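About Devwood

Devwood sets up robot arms for small-parts packing. Each job is first laid out on a taped paper grid. 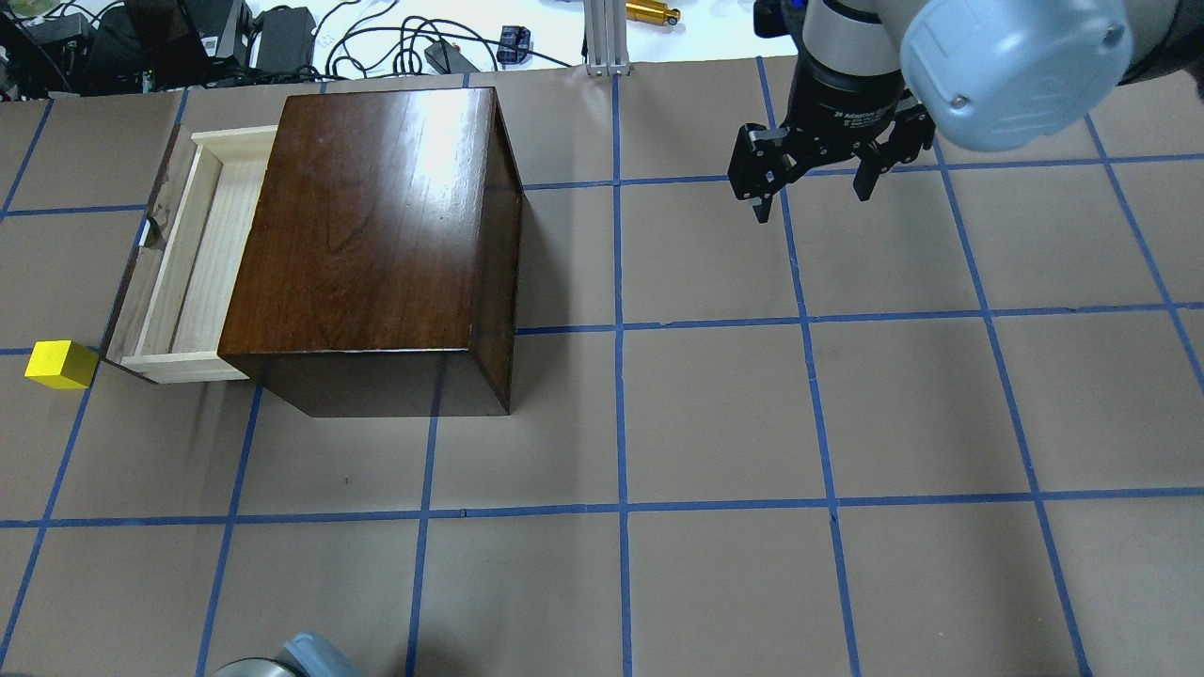
Packers at our Pirken site moved from hand loading to cell operation in November. Of 82 staff, 65 now hold pendant training. Shifts stayed at 8 hours.

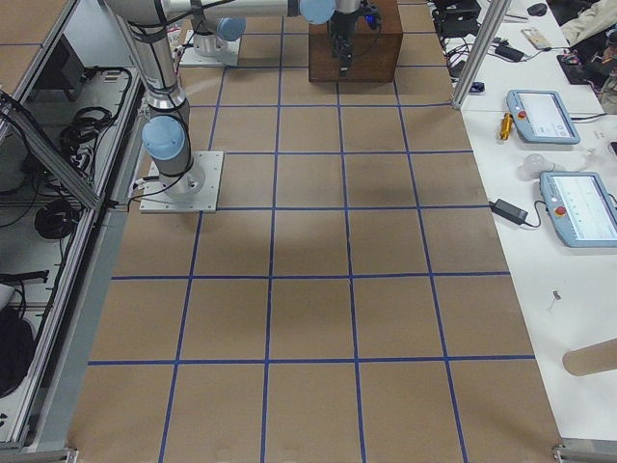

Sobia Mughal runs the training. Operators can stop a cell at any time and log the fault themselves.

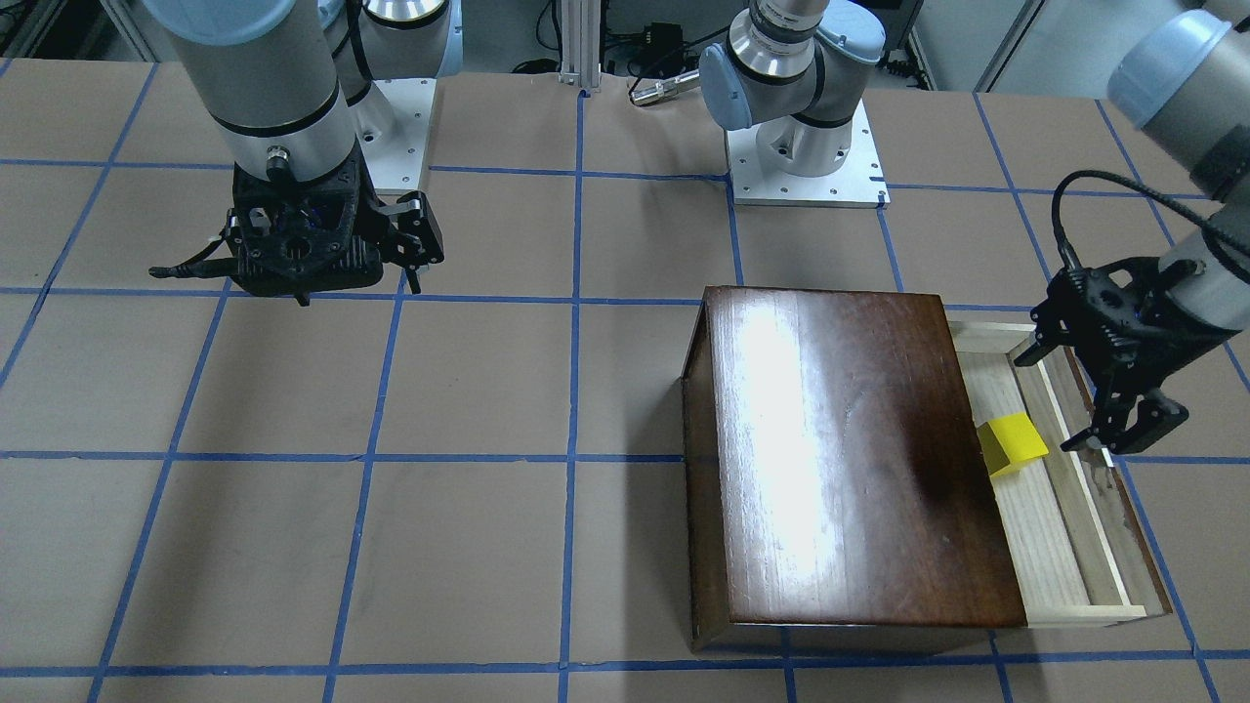
Pay grades were revised with the new duties. Questions about retraining go to Radymyr Chornovol.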